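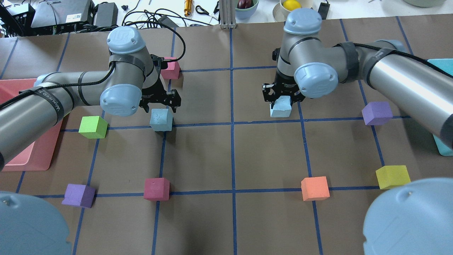 Peltimcombe Play Library
Minutes of the activities meeting, 2024-07-21

Chair: Sumathi Mathew
Apologies: two received
The meeting opened once the keys to the back room had been found.

1. Minutes of the last meeting
Accepted with one correction. The puzzle swap raised $136, and the earlier figure left out the bake table.

2. Floor and table games
The taped grid was discussed first. It is brown paper with blue painter's tape marking out the squares, and foam cubes in mixed colors to go on it. Members agreed to keep the paper and tape version for the summer and not buy a printed mat. The Besudberg branch has a printed mat and reports that it curls at the corners.

Sumathi asked whether the rules should say that a cube has to sit inside a square or may sit on the tape. There was some back and forth on this. Younger children tend to put cubes on the lines and then argue over whose square it is. Decided: on the line is allowed in the free play session. For the pattern cards, cubes go inside the squares.

The pattern cards need redrawing. The current set asks for dark green and white, and neither color is in the cube bag. New cards will use orange, yellow, purple, pink, lime green and light blue. Sumathi will draft them and bring a set to the next meeting.

It was pointed out that two of the light blue cubes look alike to anyone standing across the table, so a card should not ask for "the blue one." Wording to be "a light blue one."

Tape: the painter's tape lifts cleanly from the tables but tears the paper if it is pulled up. Sheets will be rolled with the tape left on, grid side in, and stored on top of the cabinet. Nothing is to be stacked on the rolls.

3. Supplies
A quote came in from Paju for 400 foam cubes in mixed colors. Members felt this was more than the library can store. Agreed to ask for the price of a smaller bag and to split an order with Besudberg if they are willing. One more roll of brown paper to be bought now from petty cash.

4. Loans
Total loans for the year to date stand at 2,247. Jigsaws are still the most borrowed. Overdue reminders are going out late, and the Jitport system has been sending some of them twice. Sumathi will call their help line again. Until it is fixed, late fees are waived.

5. Room
The back room door sticks in warm weather and has been reported. The tall shelf is to be moved away from the radiator before fall. Three folding chairs have loose rivets and have been set aside with a note on them.

6. Other business
A parent asked for a quiet hour at the start of the Saturday-style open session. Left over to the next meeting for lack of time.

Actions
Sumathi Mathew: pattern cards, call to Jitport, email to Besudberg about sharing the cube order.
Supplies desk: brown paper, new quote from Paju.

Next meeting to be set by email. Refreshments were left in the kitchen and should be eaten or taken home.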